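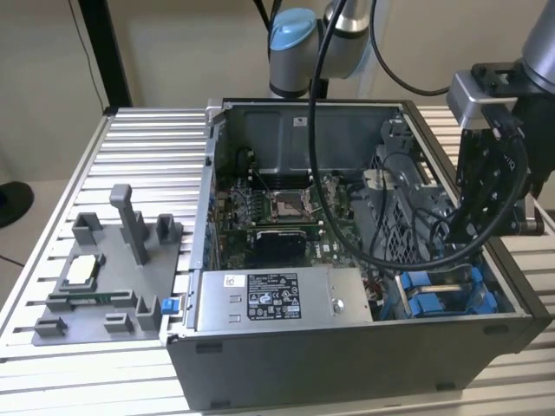 Blue plastic bracket inside an old Dell tower, do I need it?

Posted by Naledi Ngubane

I'm stripping down an old Dell workstation to sell the parts and reuse the case. The processor and one stick of memory are out, side panel is off, tower is lying flat on the bench. There are blue plastic pieces in the drive area and I can't tell which are meant to come out and which are part of the case. One is a tall bracket with a ribbed end and a tab partway up. I don't want to snap it. Can it be removed without tools, and does the case need it to hold a drive? I have a 500 GB drive I'd like to put in later.

Abelardo Iturra

On most Dells blue means you can take it off by hand. Squeeze or pull, no screwdriver. If it won't move, stop and look for a second tab on the other side.

Hortensia Quezada

Abelardo is right about the color.

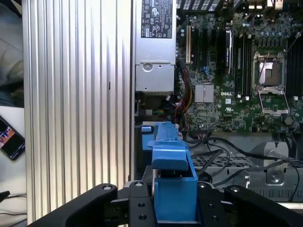 Hold the bracket by the thicker lower part and leave the thin ribbed end alone, as old plastic gets brittle there. Move any cables lying over the drive tray before you pull so nothing snags. Unplug the power cord first if you haven't.

For your other point, keep it. A 3.5 inch drive usually clips into one of these carriers and can rattle without it. I paid more for a replacement than I did for the used drive. Put the small pieces in a labeled bag with the case.

Also close the metal frame on the CPU socket and put a plastic cover over it if you have one. Bent pins will kill the resale value of the board.

Amancay Cáceres

I just threw mine away and used tape. Works fine, had it that way since March.

Naledi Ngubane

Thanks, it came out with a squeeze. Bagged it and kept it. No tape for me.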